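Booking calendar add-on: changes to deposits and cleaning gaps

Jan 14, 2026

Version 6 of the Landlow booking calendar is now available from your account page. It works with both of our themes for holiday lets, Skerow and Nadow, and the update is free for anyone with a current licence.
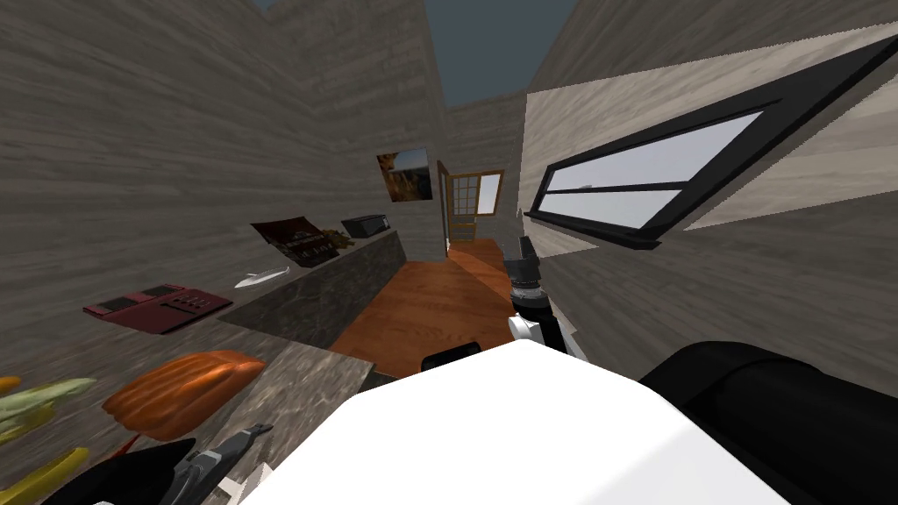
The main change is to deposits. Until now you could set one deposit for the whole site, as a percentage of the booking total. You can now set it for each property, and you can use a fixed sum instead if you prefer. Open the property, go to Prices, and fill in the deposit box. If you leave it blank the site-wide setting still applies, so owners with a single cottage don't need to do anything.

Bookings already in the calendar keep the deposit they were made with. Changing the setting doesn't send the guest a new invoice.

The second change is the cleaning gap. Several of you asked for a way to block out time between one guest leaving and the next arriving without having to add a dummy booking each time. There is now a field called Gap after stay, which takes any whole number of days up to 5. Blocked days show as unavailable to guests and as pale grey stripes in your own view. You can still book over them by hand from the admin side, and the calendar will ask you to confirm.

Yamila Riquelme, who wrote this part, asks us to mention that the gap is not passed on through the calendar feed. If you also list on other sites, those sites will see the days as free. We hope to change this in the February release.

Smaller items:

The guest message box now accepts longer notes. The old limit cut people off while they were explaining arrival times.

Owners with more than 100 past bookings should find that the list page loads faster. Old bookings are now fetched a page at a time.

The Afrikaans translation has been corrected throughout. Thanks to Zinhle Mthembu and to the Van der Merwe guest house for sending in their lists of mistakes.

The reminder email can be sent up to 90 days before arrival.

Fixed a fault where a booking that ran over the end of the year showed the wrong total in the Nadow theme's sidebar. The amount charged was correct.

Before you update, take a backup of your site and database. If you have changed any of the template files in your child theme, compare booking-form.php with the new copy, as the deposit line has moved. Sites that use the template as supplied will pick up the change by themselves.

Caradog Dafis has rewritten the set-up guide to match the new screens. The old guide will stay online until the end of February for anyone who hasn't moved over yet.

Support for version 4 has now ended. Version 5 will go on getting security fixes, but no new features. If you are on version 4, update to 5 first and check that your prices have carried over before going to 6. Euan Kerr is looking after upgrade questions this month, and you can reach him through the usual ticket form. Please give your site address and the version you are moving from.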